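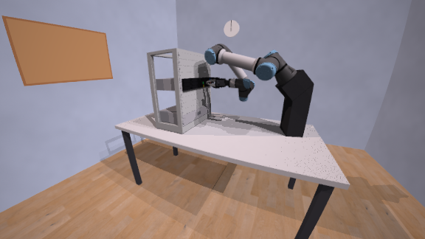 Figure 2. Simulated room with plain walls, a wall clock and a plank floor.

3.2 Room surfaces and speech clarity

Most of the complaints we collected in the first part of the study came from people who work in small rooms with bare walls and hard floors. They said that voices sounded "boomy" or "sharp," and that they got tired of listening after a short meeting. This section looks at how much of that can be put down to the surfaces in the room and how much to its size.

A plain rectangular room with plaster walls and a wood floor (Figure 2) takes in very little sound at speech frequencies. Painted plaster and sealed wood both reflect most of what reaches them. A clock or a small board on the wall changes the total by less than our measurements can show, so we left such items out of the calculations. Large furniture was counted, but only by its outer surface.

We measured 165 rooms in two office buildings, Burklow and Dralix. In each room we recorded the decay of a short burst of noise at two positions, one near the door and one near the far wall. The longer of the two decay times was kept. Rooms with an open window or a running fan were measured again later. All visits in the Dralix building were made in August, when most of the rooms were free.

Listeners then heard word lists played through a loudspeaker placed at the height of a seated talker. There were 300 words in the full list, and each listener heard a different part of it. Scores were given for whole words only. A word with one wrong sound was marked as missed.

Rooms with carpet scored better than rooms with wood or tile in both buildings. The gap was larger in the Burklow rooms, where the ceilings are higher and have no panels. Curtains helped when they covered most of one wall and made little difference when they were drawn back. Bookshelves gave mixed results. Full shelves seemed to break up the echo between facing walls, but the decay time stayed nearly the same.

We also tried the Dodidus ceiling panel in four of the worst rooms. Decay times fell in all four. Word scores rose in three of them and did not change in the last, a corner room with steady traffic noise from the street. In that room the background level at 400 Hz was already high enough to mask part of the speech, and a shorter decay could not make up for it.

Room size mattered less than we had expected. Once surface type was taken into account, it explained only a small part of the remaining difference in scores. The effect of background noise is taken up in Section 3.3.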